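Speaker notes – equipment planning session, Murdale, Wed 13 March

Slide 4. Open with the request itself. The Pleltow site has asked for a second bench with two robot arms, to be funded from the May allocation. Remind members that the arms were costed separately from the grippers.

Slide 5. Leave this one up while the bench work is explained.

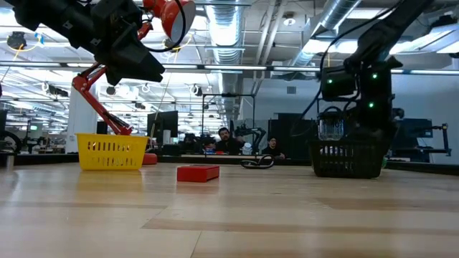
Slide 5: Container held above the black basket, right-hand arm.

The point for budget holders is the small items. Baskets, cables and lamps for each bench come to 1,451, against 1,641 in the Petberg quotation. Edet has quoted for the arms only. Pause for questions on delivery.

Slide 6. Floor space. The plan allows 15 desks in the open area – any further bench would reduce that number. State that power and cable routes must be agreed before an order is placed.

Slide 7. Ask for approval to proceed to tender. Full costs are on page 37 of the pack.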